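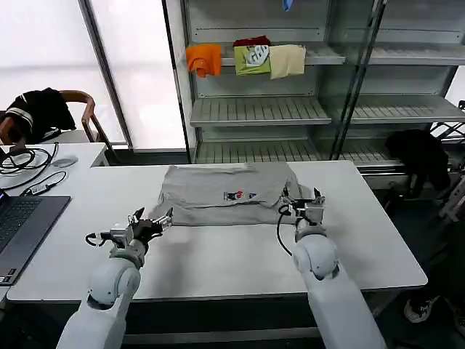 3 minute read

Print this post | E-mail this to a friend

I own too many T-shirts. I know this because on Saturday I pulled every single one out of the dresser, the hall closet and that awful bag under the bed (you know the one), and the pile came up to my knee. I'd promised myself the whole thing would take 60 minutes. Ha! I was still at it when it got dark.

The plan was simple enough. Anything I hadn't worn since last summer goes, anything with a hole goes, and whatever's left gets folded properly and put somewhere I can see it. The first two went fine. Goodbye, Brarley fun run shirt, I only walked the last half anyway. Goodbye, free shirt from the Praswood paint store.

Folding is where I come unstuck. My mother folds in the air, against her chest, chin holding the collar, and hers come out like new. Mine come out like a burrito. So I called my friend Luminița Stanciu, who used to work in a clothing store in Vustov and has folded more shirts than I've had hot dinners, and she talked me through it on speaker while I swore at a sleeve.
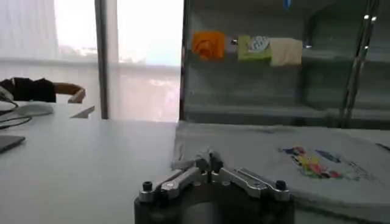 Her big thing is the table. Get it off the bed, she says, beds are too squishy and you end up chasing the fabric. Lay the shirt flat, run your hands from the middle out to the sides, and don't touch a sleeve until the wrinkles are mostly gone. Then sides in, sleeves back on themselves, bottom up to the collar. If there's a print on the chest, fold so it ends up on the outside – then you can tell your gray shirts apart without unfolding five of them. I have a LOT of gray shirts, so this was kind of life changing.

She also thinks bright colors should go where you'll see them from across the room, orange and lime green especially, and I'm coming around to it. Mornings are bad enough without a drawer full of gloom.

I kept 2 shirts I shouldn't have. One is the Bogdan tour shirt with the stretched neck, and I'm not discussing the other. Socks are next weekend, if I can face them.

Related posts
The closet shelf that fell down (twice)
What I did with 100 wire hangers
Getting deodorant marks out of black cotton
Soup for a cold January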